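The Sakdale Method

Being the closing statement of the Tremholm Institute on the matter of grip estimation
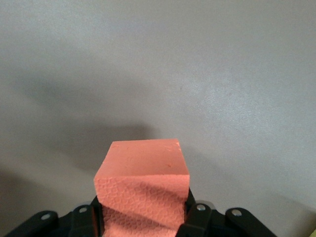

The method known within the Institute as Sakdale was proposed in March by Hakim Entili, then a junior member of the Handling Section. It held that a machine could learn how hard to grip an object by studying the surface of that object at close range, before and during the grip, without any sensor of force in the fingers. Pink foam was chosen as the material of record. Each block offered a face covered in a fine net of small cells and a smoother face marked only by pits and specks, and the method required both to be in view while the two black fingers held the block upright between them. A chipped corner did not disqualify a block. Mr Entili argued in writing that damage was information, and the Section allowed the point.

The trials ran to 2,892 grips. The estimate was compared on each occasion with a reading taken afterwards on the Rarimel bench, and the two were entered in separate ledgers by separate persons. Agreement was good in all conditions save one. Where a shadow crossed the cells, the estimate rose, and the machine eased its hold as though the foam were under greater strain than the bench could find.

The Section regarded this as a fault and directed that it be corrected. Mr Entili asked for leave to repeat the shadowed trials first. Leave was granted for 128 grips, to be made at night under a single lamp, with no other member of staff in attendance.

His account of those nights is brief. It states that the estimate rose as before in all but 11 cases. It states further that on the seventh night he moved the lamp by hand, slowly, during a grip, and that the fingers opened a little as the shadow advanced and closed a little as it withdrew. He recorded that he did this for longer than the protocol required. Under "Remarks" he wrote that it had been like breathing, and then struck out the line, though not so heavily that it could not be read.

The Institute met on Saturday, December 20, 2025 to receive the result. The Director asked whether the method could be recommended for use. Mr Entili replied that it could, in even light. He was asked whether the correction had been made. He replied that it was ready and had been tested, and that he had not yet applied it to the machine.

The minutes record a pause. The Director then moved to the next item, the renewal of the lease on the Puma store, and the correction was deferred to the spring.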